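Filed under: Home & Everyday, Winter

2023-01-22

Quick one tonight, dinner is in the oven and I have 18 minutes. The cold. Again. Third one since the fall and I've decided to write down what I do now, mostly so I can find it next time when my head is full of cement.

So. Started Thursday-ish in the throat, that scratchy spot at the back you keep swallowing to check on. I knew right away. Pretended I didn't. Went to the Kullivent market anyway and carried home two bags of oranges and a cabbage in the sleet, very smart. By night I was done.

First thing, soup. Not fancy. Onion, carrots, the end of a celery, a whole lot of garlic, chicken thighs if there are any, and water. I used to buy the broth cartons and I've stopped, can't taste the difference when I'm sick and they're $2 more than they were last winter. Salt at the end. Lemon at the end. Rice if I want it to be a meal, those tiny star noodles if I want to feel eight years old.

Second thing, steam. Big bowl, hot water, towel over the head, ten minutes or until I get bored – usually bored. My mother put menthol in hers and it made my eyes run so I leave it plain. Does it do anything? It feels like it does. A hot shower is the same idea with less neck pain.

Sleep is where I always mess up. I lie flat, everything moves to one side of my head, I roll over, it moves to the other side. Two pillows plus the couch cushion fixed it this time, a sort of ramp. Looks ridiculous. Slept til six. Also moved the humidifier off the floor and up on the dresser, and cleaned it first, which I had not done since I can't even tell you. There was a ring in there. Vinegar, old toothbrush, rinse rinse rinse.
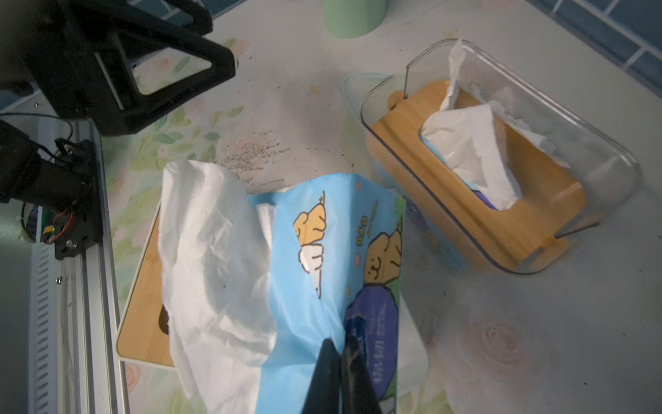

Tea, then. I go through so much of it. Ginger sliced thin with the skin on, simmered till the kitchen smells like it, honey once it's in the mug. The honey is from the stand on the Drokasstead road, dark stuff, almost like molasses, and the jar is nearly gone so that's a trip for February. If my stomach is off I skip the ginger and do peppermint. Coffee I gave up for four days and had the headache to prove it. Not sure that was worth it tbh.

What I've stopped doing: the orange fizzy tablets. The zinc things that make everything taste like a spoon. Going for a "gentle walk" on day two and coming home shaking. Answering work email from bed, becuase I wrote one at 50 percent brain and then had to write a second one explaining the first.

Things I want in the house before the next round, note to self:

Frozen broth, at least a few containers, LABELED
Lip balm, the plain kind
Crackers
Batteries for the thermometer (dead, of course)
Lemons. Always more lemons
A library book that isn't sad

That last one matters more than you'd think. I had a 154 page mystery on the nightstand and it was perfect, short chapters, a dog in it, I could lose the thread and pick it back up. Before that I'd tried a big family saga and cried at a description of a barn.

Somebody asked in the comments last time about the neck thing for sore throats, the warm sock with rice in it. Yes still do it. Clean cotton sock, dry rice, knot, microwave in short bursts and check it on your wrist first. Don't use a sock with any shiny thread in it. Mine sparked.

Voice is mostly back today, nose is not. Changed the sheets, opened the bedroom window for as long as I could stand it, ran all the mugs through the dishwasher. There's still a cabbage. Might do it with noodles and too much pepper tomorow, will post if it's any good.

Oven is beeping, gotta go.

Contact | Copyright 2023, all rights reserved | Back to top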